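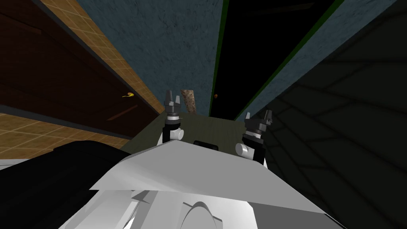
Seit ein paar Wochen teste ich Greifer in der Simulation, bevor ich Geld für Hardware ausgebe. Auf der Liste stehen zwei: der Dradusine mit kurzen, spitzen Fingern und der Mamero mit parallelen Platten. Als Controller läuft bei beiden derselbe Skusunport, damit ich am Ende wirklich die Greifer vergleiche. Gestartet wird immer mit offenen Fingern, beide Greifer nach oben und nach vorn gerichtet, vor der dunklen olivgrauen Fläche. Die Testumgebung habe ich im Mai letzten Jahres in Cáceres angefangen und seitdem kaum verändert.

## Kamera

Die Kopfkamera hat mich am längsten aufgehalten. Ich wollte einen steilen Blick über den Körper hinweg, weil ich damit Greifer und Umgebung gleichzeitig habe. Der Nachteil ist der weiße Rumpf. Er nimmt viel Platz weg, und je nach Stellung ist der rechte Greifer zum Teil dahinter versteckt. Für die Grobpositionierung reicht das, zum Zufassen nicht. Dazu kommt, dass ein großes schwarzes Teil die Sicht auf der rechten Seite fast komplett zumachen kann. Solche Posen sortiere ich inzwischen vorher aus.
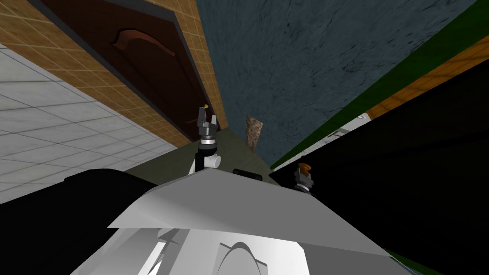
## Greifen

Pro Greifer habe ich 233 Versuche gerechnet, mit gleicher Reibung und gleicher Schließkraft. Gewertet wird ein Griff nur, wenn das Teil nach dem Anheben noch zwischen den Fingern steht. Beim Dradusine waren 56 Fehlversuche dabei, beim Mamero 18. Das ist deutlicher, als ich erwartet hatte — vor allem bei Teilen mit eckigem Fuß. Die Spitzen treffen dort gern eine Kante, und das Teil dreht sich weg. Parallele Platten liegen seitlich am Fuß an, und der runde Kopf darüber bleibt frei. Die Nahansicht am Greifer ist dafür die bessere Kamera, weil man beide Kontaktflächen beurteilen kann.
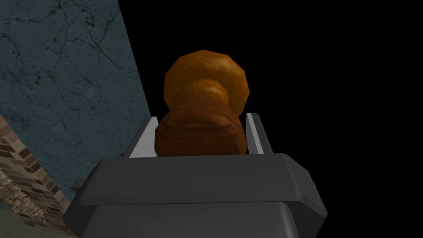

Zur Schließkraft kam schon Widerspruch: Gleiche Kraft sei kein fairer Vergleich, schrieb ein Leser, denn spitze Finger hätten weniger Auflage und bräuchten andere Werte. Man müsse jeden Greifer erst einzeln einstellen und dann vergleichen. Das stimmt, und ich werde die Reihe für den Dradusine mit angepassten Werten wiederholen. Am Kantenproblem wird das vermutlich wenig ändern.

Für schmale, aufrecht stehende Teile ist noch nichts entschieden. Da dürften kurze Spitzen im Vorteil sein, wenn links und rechts wenig Platz ist. Den Anfahrweg lasse ich vorerst, wie er ist: von vorn, Finger gespreizt, Ziel zwischen den beiden Greifern.
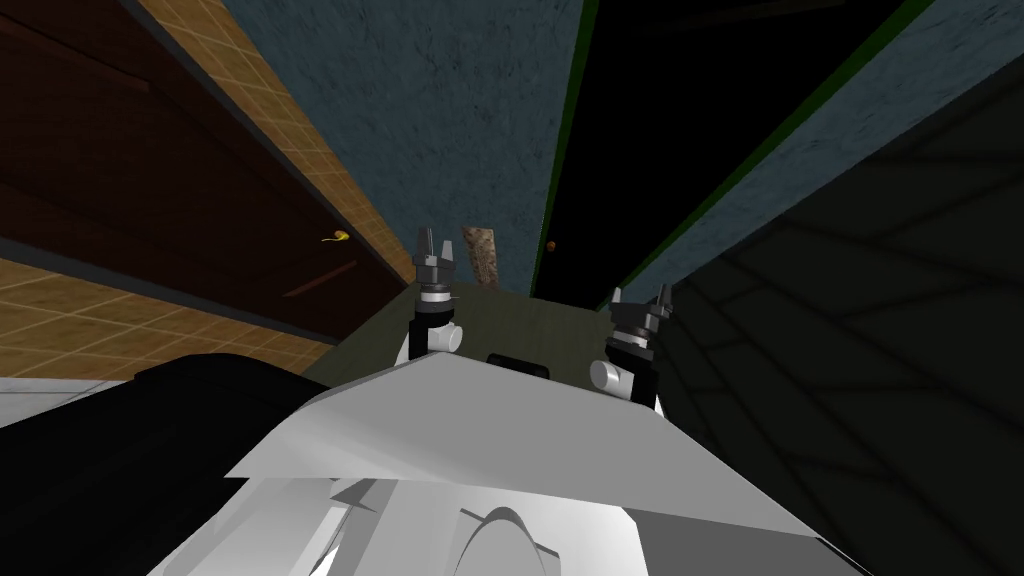

## Nächste Schritte

- Dradusine mit eigener Schließkraft neu rechnen
- Kopfkamera 2 cm höher setzen und die Verdeckung durch den Rumpf vergleichen
- Regelrate am Skusunport mitschreiben, die fehlt mir in den alten Protokollen

Die Konfigurationsdateien lade ich hoch, sobald die Pfade darin aufgeräumt sind.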